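Reading Translated Authors, Unit 4
Handout: The translator's note and what it can do for the reader

In this unit we look at the small texts which stand around a translated book: the note at the front, the glossary at the back, the short biography on the cover. Students often skip them. Please do not skip them for next class, because the reading questions come from there.

Our main text is the note by Riaan Ndlovu to the story collection Jeltska. It is short, 2000 words, and it was written after the first draft of the translation was finished. Ndlovu explains there why he kept the village words for family members and did not put them in italics. He also admits that he changed his mind two times about the title story.

Compare this with the glossary in Boka, by the same translator. It has 200 entries, and many of them are words for food and weather. Some readers liked this. One reviewer complained that he had to keep a finger in the back pages for the whole book — I think this is a fair complaint, but the novel is also harder without the list.

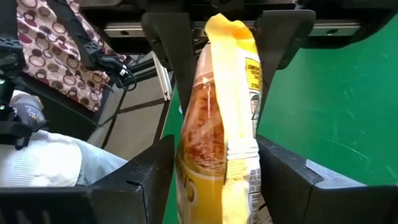

A third solution is to explain the word inside the sentence, with two or three extra words. We call this a gloss in the text. It is quick for the reader, but the voice of the narrator can become too helpful. In Mabuza the narrator is a boy of nine, and he would not explain his own breakfast to anyone. Look at chapter 2 and mark the places where you hear the translator and not the boy.

About cover biographies: notice the order of the professions. "Writer and translator" and "translator and writer" are different claims. In the 4000 copies of the first printing of Atetti the translator had no biography at all, only a name on the inside page.

For next class
Read the note to Jeltska and the first ten pages of Mabuza.
Choose one word you would leave untranslated and write half a page about it.
Bring the page printed, please. We exchange them at the start of the hour.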